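Tedby group gathers cloth-handling examples for laundry arms

By Shoshana Mercado
Thursday

Print this story
E-mail this story

TEDBY - A small group in the old Yeoman building is 38 days into the slow job of teaching a pair of robot arms to deal with cloth, and it needs a lot more examples before anyone lets the software have a go on its own.

The project is run by Soltutska, which moved into the second floor in March. The aim is a system that can pick up, straighten and put down fabric of any sort - tea towels, hospital linen, the odd pillow case. For now there's no clever program doing the work. A person guides an arm through each attempt, the attempt gets saved, and the saved attempts become the lessons.

"People come up the stairs expecting a show," said Clyde Whitfield, who manages the collection side. "What they get is me and a bit of cloth, all morning."

Target for the first stage is 3,000 saved attempts. Whitfield wouldn't say exactly how far along they are but said the team should be through by the end of winter, if the arms behave and the operators' wrists hold up. A good day is 60. A bad day is a lot fewer, usually when something needs re-calibrating or a batch has to be tossed out.

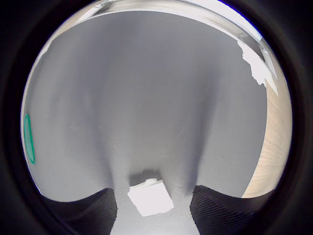 Each attempt is short. The operator brings the fingers in, closes on the fabric, moves it, lets go, backs off. Then the whole lot is reset and it goes again from a slightly different spot. The variety is the point, according to Kenji Marchetti, the engineer who looks after the software. If every grab starts the same way the system learns one grab and is stumped by anything else.

"We had a run early on that looked beautiful," he said. "Really tidy. Useless for training, becuase it was all the same operator having a very neat day."

So now the operators swap. Six of them on the roster, mostly casuals, a couple of them from the Bemdale technical college. They are asked not to be too careful. Fumbles stay in as long as they're labelled. A miss followed by a decent recovery is worth more to Marchetti than a clean pick, and he's told the roster so in colourful terms.

Wanda Mbeki came on as an operator after years in a commercial laundry. She reckons the hardest thing to pass on is how much you do by feel.

"I don't look at a sheet when I fold it, I'm talking to somebody," she said. "Here I have to look. Where's the edge, is that one layer or two. The arm can't tell me."

Layers are a sore point. Pinching one when you want two, or two when you want one, is the most common fault in the labels so far. Folds are the next headache, as the fabric bunches up near the fingers and hides its own edge from the camera. The group has gone back and forth on whether more cameras would help. Marchetti is against it for now - more views means more to store and more to sync, and he'd sooner have the extra attempts.
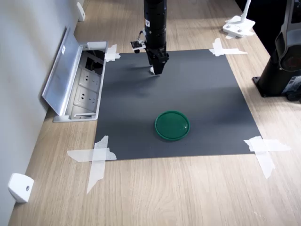

Setup takes up more of the day than outsiders would guess. Before a session the operators check the arm, check the cameras and go over the work area, and nothing gets saved until that's done. It's low-tech stuff for the most part. The dark grey mat under the arm is held at the corners with crossed strips of white tape, and a round green piece with a raised rim sits on it below the gripper. Whitfield said he has priced up proper fixtures and will get to it, though tape is cheap and comes up quick when the layout changes. Hard objects are part of the plan as well as cloth, he said, with the two kinds of handling to be labelled seperately.

Not everyone in town is rapt. Paloma Achterberg, who runs a linen service on the Bemdale road, went through the space last week and came away with mixed feelings. She can't fill the early shift and would happily hand the sorting to a machine. The folding, she's not so sure about.

"My crew are quick. Very quick," she said. "I watched that arm have a go at one piece of cloth and I could've done the basket. But I'm not going to pretend I can find staff for a 5 a.m. start either."

She has agreed to lend the group some worn-out stock, stains and frayed hems included. Marchetti is keen on it, new fabric being stiffer and easier to read than the stuff that's been through the wash for years.
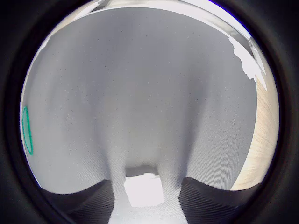
Labelling happens in the afternoons. Two people go through the morning's recordings and mark where each grab starts and finishes, whether it held, and how many layers came up. They disagree often enough that every doubtful one goes to a third person, generally Mbeki, who has the final say. Recordings with somebody's hand left in view or with a camera that dropped out are binned.

First proper test of the trained system is pencilled in once the count is reached. It'll be a plain one, a single cloth, picked up and laid flat, no operator. Whitfield said he expects it to go badly the first time and has told head office as much.

An open afternoon is planned at the Yeoman building, time to be confirmed. Parking is at the rear, off the laneway. Use the side door as the front one sticks.

Print this story
E-mail this story

RELATED
Yeoman building tenants get new lift at last
Bemdale college adds evening electronics course
Linen service seeks early starters

RECENT
Tedby pool hours cut back for winter
Roadworks on Bemdale road to drag on
Letters: that laneway parking again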